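Baked Rice and Beans with Sausage

I make this one when there is leftover rice in the fridge, and there is usually leftover rice in the fridge. The first version was a recipe from the back of a bag of Brandão rice, and it called for cooking everything raw in one dish. I tried it twice and both times the top layer of rice was crunchy. Now I start with cooked rice and the whole thing goes a lot faster.

You need 16 ounces of smoked sausage. I use the Arkden kind because it is what our store carries, but any fully cooked smoked sausage will do. Turkey sausage is fine too, only add a spoonful of oil to the pan or it will stick. Slice it into coins and brown it in a big skillet over medium heat. Take it out and leave the fat behind.

In the same skillet cook one chopped onion and one green pepper until they are soft. I don't care for big chunks of pepper, so mine is cut small. Add 2 cloves of garlic, a teaspoon of cumin, a teaspoon of paprika and a little black pepper. Hold off on the salt until the end. The sausage is salty and so are the beans.

For the beans I open a can of pintos and a can of black beans. Drain both and rinse the black ones. I have used kidney beans, and my family ate them but picked around a few. Stir the beans into the onions along with a can of diced tomatoes, juice and all, and let it bubble for five minutes.

Now put the sausage back in and add three cups of cooked rice. Cold rice clumps, so break it up with your fingers before it goes in. If it looks dry, pour in half a cup of chicken broth. It should be looser than you would want to eat it at this point. The rice soaks up a good bit in the oven.

Spread it all in a greased 9x13 dish. I have an old Brellside casserole with a lid that I got at a yard sale, but foil works. Bake at 350 covered for 25 minutes, then take the lid off, put on two cups of shredded cheddar, and give it another ten. Let it sit a few minutes before you serve it.

Ours ran 43 minutes last Thursday from the time it went in, because I put it together in the morning and it was cold from the fridge. If you do it ahead like that, leave the cheese off until the end the same as usual and check the middle with a spoon.

I buy the shredded cheese in the bag when I'm in a hurry. A block melts better. I bought a Plemix drum grater in April and it does a whole block in a minute or so, but the drum is a pain to wash if you let the cheese dry on it.
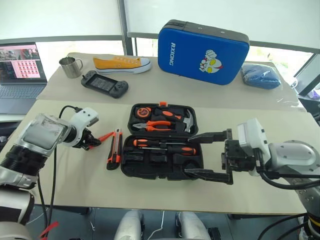 Changes I have tried

Corn is good in it. One small can, drained, in with the beans. Zucchini was not so good, it let out too much water and the bottom got soupy.

Brown rice works if it is cooked all the way first. I give it a little more broth.

You can leave the sausage out and use a third can of beans. In that case salt it before it goes in the oven and add more paprika, or a chopped chipotle if your people like heat. Mine don't, so we pass the hot sauce at the table.

Leftovers

It keeps three or four days in the fridge. I reheat a big portion in the oven at 300 with foil over it and a splash of water, and single bowls go in the microwave. It freezes all right. The beans get a bit softer, but for lunches I don't mind. Freeze it flat in quart bags with the air pressed out and thaw overnight in the fridge.

We have it with cornbread and whatever green thing is around, mostly coleslaw. This last pan made supper for four and two lunches.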